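Gil-soo Hwang fitted out the second-floor office at Fostadholm for Jemance, and his account of the job starts with the main table.

"It had to be white and rectangular, with clear access along the near edge," he says. "Colour was settled in December. Everything else was organised to suit it."
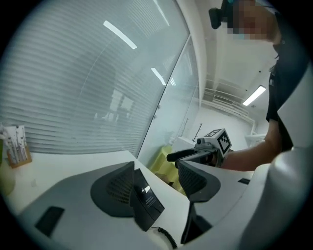
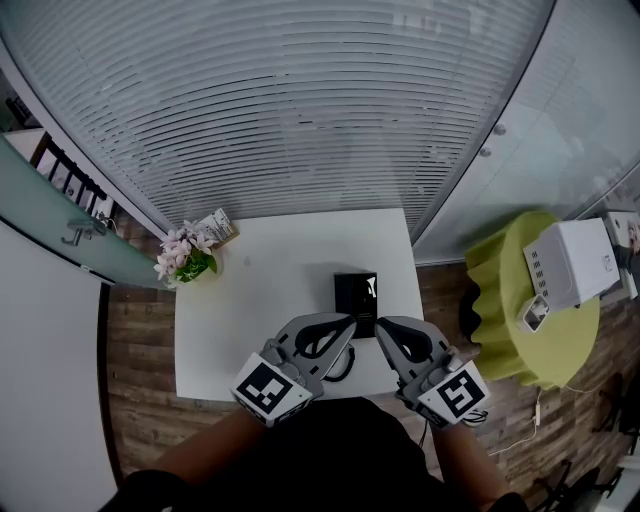
Hwang specified horizontal blinds for glare. "Curtains hold dust and you can't grade the light. Slats you can adjust by a few degrees." The side table was the one item he argued over. "A round top wastes floor area — I said so at the time. The client wanted the green cloth, and it stayed."

Power remains unresolved. Tsang quoted 212 dollars for a floor outlet; Hwang is waiting on a second price from Eteck. "Until then, leads run over the boards. I would prefer they didn't."

Contact Jemance | © Jemance | Back to top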